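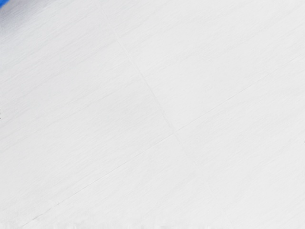 Household and Shop-Floor Chores: Where the Machines Stand

The chore list kept by Pratau now has 19 entries. Most of them sound trivial when read aloud: clear a table, empty a basket, restock a produce bin, fold a towel. A person does any one of them while thinking about something else. The gallery on this page covers the produce entry, in simulation, with a blue basket on a pale table.

Tabletop, looking down. The grain runs on the diagonal, and two seams cross just right of center. A blue gripper tip shows at top left, out of focus. Pale, low-contrast surfaces are a poor reference for depth. Faint seams help some estimators and mislead others, which may read a joint between panels as the edge of an object. A kitchen counter raises the same problem, with crumbs added.

The short answer on chores is that picking up a known object from a known spot is close to routine. Picking up whatever happens to be there is still slow. Putting it back where a person would want it is slower again, and is rarely scored at all. Pratau scores it as a separate step, so its totals look worse than those in most product announcements.

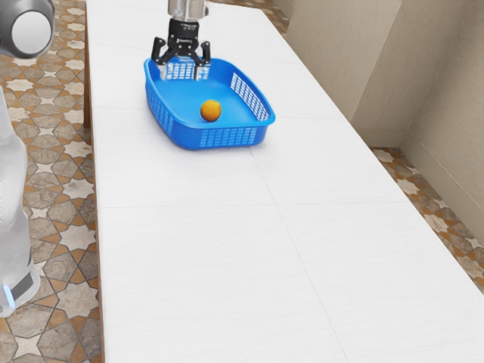
Basket and open gripper

Black parallel gripper, fingers open, with the pads just inside the far rim of the basket. The orange sits well forward and to the right of them. The basket has a low rim and slotted walls. For a person the rim hardly matters. For a two-finger hand it limits the approach angles, and fruit near a wall leaves little clearance for the second finger.

Slotted walls are a nuisance of their own. A depth sensor returns a mix of wall and whatever lies behind it, and the planner may treat the result as solid, open or both. Padding the wall by a fixed margin is the usual fix. It works, but it shrinks the usable floor of the basket, and fruit in the corners goes out of reach. Shop-floor crates of the type used at Grendau have the same slots and deeper sides.

Round fruit also rolls. A finger that touches early moves the target, and the whole estimate has to be made again. Nondbridge reported 1,523 simulated attempts on baskets and open trays in its April summary, with 85 percent ending in a lift. The summary does not say how many lifts ended in a correct placement. Those are different numbers, and a store would pay for the second one. 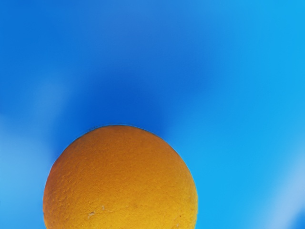 Text and captions: Pratau Chore Notes
Posted 2024-02-22

Orange at close range against blue. The peel is finely pitted, with a small whitish patch left of center low on the fruit and a dark speck near the right edge. Strong color contrast makes the outline easy to segment. A lime in a green bowl would be a harder test and a more honest one.

Surface marks matter more in a shop than at home. A picker sorting produce has to decide whether a mark is cosmetic, and that decision takes a person well under a second. The Juhász protocol leaves grading out altogether and asks only for transfer from container to container. It is a fair place to start, though it removes the part of the job that takes judgment.

Current rating for the produce entry: 2 out of 5 for the home, unrated for the shop floor – the crate models are not finished. Towel folding is next on the list.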